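To: Qistina Nair
From: Ubaldo Testa, site operations, Gurkenard
Re: Room service automation, second progress report
Jan 3, 2019

You asked for something shorter than the last report and with fewer adjectives. I have left out the vendor's charts, which are in the shared folder if anyone wants them.

Where we stand. The Etavis delivery units are still in simulation. Kirkar, who are building the software, were due to hand over a version fit for a live corridor before the holidays, and they have handed over a version fit for more simulation. The plan you approved had the first unit working on the guest floor by now. I would move that line to June and I would write it in pencil.

What the money has bought so far is a set of rendered rooms modeled on ours, a task list for the units (enter, approach a table, set down or pick up, leave, close the door), and five training sessions for housekeeping staff. The sessions went ahead even though there was no machine to train on. Attendance was good at the first and thin by the last. Dardo Medina's evening crew came to three of them and then asked, reasonably, to have the hours back for cleaning.

The results Kirkar sends us each week are success rates, and they look fine. My trouble is with what is counted. A run is scored as a success if the item ends up on the table and the unit ends up in the hallway. Nothing in the score covers how long it took, whether the cloth was dragged, or whether a person had to step aside. Hongmei Yuan has asked for those to be added on behalf of the floor staff. Kirkar agreed in principle and gave no date.
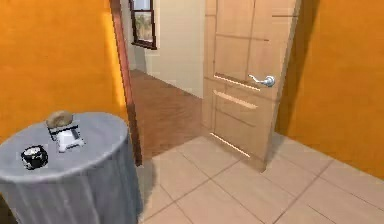 Job content is where I think we should be spending our attention, and it got half a page in the original proposal. The proposal said attendants would be "released from carrying" and moved to guest-facing work. I walked the floor with Hongmei and we went through what carrying involves in a room like the rendered one. The table has a cloth that hangs all the way to the floor, so the unit has to stop short of it and reach. There are already things on the top, one of them resting on another, and somebody has to decide whether those can be moved. The door opens inward over tile and the hallway past it is wood, so there is a change of floor at the threshold. An attendant deals with all of that without thinking of it as work. If the unit can't, she goes in first to clear the table and hold the door, and she has been released from nothing. She has become the unit's helper.

Kirkar's answer is that tables can be standardized. They would like bare tops, short cloths or none, and doors left open during service. Tipene Tawhiri, who speaks for the attendants on this, pointed out that guests don't leave tables bare, and that open doors are a security matter. I agree with him on both. I also note that every one of these requests moves effort from the machine to the staff, and that none of that effort shows up in the savings estimate.

Staffing. No positions have been cut. Two attendants left in the fall and were not replaced, on the grounds that the units were coming. The units did not come and the rooms were still serviced, by fewer people. I want this on record as a cost of the project. Dardo reports more late finishes on his shift and more swapped days, and I have no reason to doubt him.

To be fair to the other side – the linen cart trial with Fang has gone better. It is a simple machine that follows a fixed route in the service corridor. The attendants like it, mainly for their backs, and it has needed a reset roughly 7 times since it started. It also cost a small part of what we have put into Etavis.

What I am asking for:

Fill the two open positions now, and revisit them only after a unit has worked a full shift on a real floor.

Hold the next payment to Kirkar until staff time is part of the score.

Let Hongmei and Tipene choose the rooms for the first live trial. Kirkar has proposed choosing them, and I expect they would choose the easy ones.

Keep the Fang cart through June under the present terms.

I can go through the figures with you whenever suits. Tipene would like to be in the room for the staffing part.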